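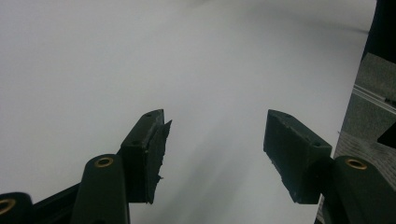 Fingers open over a white surface. Note the ragged edge of the pad on the left finger.

Changing the Finger Pads on the Hand Gripper

Natov Robotics Club, build notes
Written by Horácio Marinho
Last updated 26 December 2018

This page covers taking the old rubber pads off the gripper fingers, cutting new ones, gluing them on and checking that the fingers still meet. It is written for new members who have used the hand gripper but have not taken one apart. The work itself takes less than one club session. The glue then needs to sit for 18 hours, so plan on using the gripper at the next meeting.

When to change the pads

Look at the inner face of each finger with the gripper open. A pad is due for replacement if the edge has gone jagged, if bits of it stick out past the finger block, or if you can lift a corner with a fingernail. Dust on its own does not count. Wipe the pad with a damp cloth, let it dry and look again.

Both pads get changed together, even if one is in better shape. We tried changing one at a time in May and the tool kept pulling small parts sideways as it closed. The new rubber grips more than the old rubber, and a light part like a spacer will follow the stickier side.

If the gripper is being used for the Plevetti sorting task, write down the last run number before you start. The team needs to know which runs were done on the old pads. The last set lasted 426 closes before we pulled it, and the one before that went to 1176, mostly on soft parts. There is no fixed number. Go by the look of the edge.

What you need

Rubber sheet, from the roll marked Saarela in the second drawer
Contact glue
Isopropyl alcohol and paper towels
Small hex driver
Plastic scraper
Craft knife with a new blade
Steel ruler
Cutting mat
Two small spring clamps
Two scraps of flat wood, each a bit bigger than a pad
A sheet of white paper
Safety glasses

Use the white paper for the checks at the start and end. The gap between the fingers is much easier to judge against a plain background than against the bench, and you will see crumbs of rubber when they fall.

Step 1. Check the gripper before you touch it

Hold the gripper over the white paper and open it all the way. Close it slowly and open it again. Do this a few times and watch where the fingers touch first. Write it in the logbook: tip first, base first, or flat. If they touch at the tip before you start and at the tip after you finish, the pads are not the cause and you should be looking at the arms.

Wiggle each finger block with your hand. It should not rock on its arm. Then look at the joints at the brass grommets. A little side play is normal. If an arm clicks or drops as it moves, stop and tell whoever is running the bench that day. New pads will not help a loose joint.

Step 2. Take off the finger blocks

Mark the fingers L and R on masking tape before removing them. They are mirror images and they look very alike once they are lying on a mat.

Back out the screws with the hex driver and put them in the magnetic dish. Do the left finger first, put it down on its tape label, and then do the right. Hold the block while the last screw comes out, or it will twist and chew the thread.

You can change pads with the fingers still on the arms. Two of us have done it that way and the result was fine, but the clamps are awkward to place and glue can run down toward the joint. Take the blocks off if you have time.

Step 3. Remove the old pads

Start at the most worn corner. Slide the plastic scraper under the rubber and push along the face, keeping it flat. Most of the pad usually comes off in one strip, with patches of glue and rubber left behind.

Do not use the knife for this. The finger face needs to stay flat, and the blade will dig in. If a patch will not move, put a few drops of alcohol on it, wait a minute, and scrape again. Rolling the softened glue off with your thumb works too – wear gloves if your skin is sensitive.

When the face is clean, wipe it once more with alcohol and a fresh piece of paper towel. Do not touch it after that.

Step 4. Cut the new pads

Lay the rubber sheet on the cutting mat and tape down two corners so it does not creep. The pads for the Titurov fingers are 12 mm wide. For the length, hold the finger block against the sheet and mark both ends with a pencil. We stopped using a fixed length after we found that our two sets of fingers did not match.

Put the steel ruler on the side you want to keep and cut along it. Hold the knife upright and make several light passes. One heavy pass drags the rubber and leaves a wavy edge, and a wavy edge is where tearing starts. Change the blade if you feel it catch.

Cut both pads from the same strip of sheet. Cut a third while you are there and put it in the spares bag.

Test the pads dry against the finger faces. The pad should reach the edges of the face and not go past them. If it hangs over, trim it now. Trimming after gluing is possible but it never looks as clean, and small pieces tend to get left on.

Step 5. Glue

Do this by the open window with the fan on. Put your safety glasses on.

Brush a thin coat of contact glue on the finger face and another on the back of the pad. Leave both until the glue is no longer shiny. In the club room that is usually ten minutes, longer when it is cold. If you press them together while the glue is still wet, the pad will slide for the next hour.

Line up one short end of the pad with the base end of the finger. Lower it from there toward the tip and press as you go so no air is trapped. You get one try. If it goes on crooked, peel it right away, clean both faces and use the spare.

Place a scrap of wood on the pad, another behind the finger, and clamp lightly. The rubber should not bulge at the sides. If it does, the clamp is too tight.

Repeat for the other finger. Put both on the drying shelf with a note that has your name and the time on it.

Step 6. Put the fingers back

After the 18 hours are up, take off the clamps and rub the edge of each pad with a fingertip. Nothing should lift. Roll off any beads of dried glue.

Set the left block on the left arm and start the screws by hand. Do the same on the right. Leave all of them slightly loose. Close the gripper gently so the two pads press against each other and settle, and tighten the screws while it is closed. Go a little at a time, switching between sides.

Open it and check that the blocks are still seated flat on the arms.

Step 7. Test it

Repeat the check from step 1 over the white paper and compare it to what you wrote down. Then pick up the following and hold each for a slow count of five:

A wood block
A plastic bottle cap
A hex nut
A folded paper towel

The nut is the hard one. If it turns in the grip, the pads are probably meeting at an angle, so loosen the screws and do the closing step again.

Write the date, your initials and the results in the logbook. Put the gripper back on its hook with the fingers open. Leaving it closed puts a dent in new rubber, and it takes a few days to come out.

Common problems

Pad lifts at the tip after a session or two. The face was not clean, or the glue was too wet when the parts went together. Peel it and start over. Adding glue under the lifted corner has not worked for us.

Fingers do not open as wide as before. Check for a crumb of rubber or a glue bead near the joints. If you find nothing, the blocks may be on the wrong sides.

Parts stick to the pads when the gripper opens. New rubber can be tacky. Wipe it with alcohol and close it on clean paper a dozen times.

One pad wears much faster than the other. Look at how people are holding the tool. Dragging one finger along the table to line up a grab will tear that pad's edge quickly.

Spare screws are in the tray with the fingers. If you use the last of the rubber sheet, add it to the order list on the door.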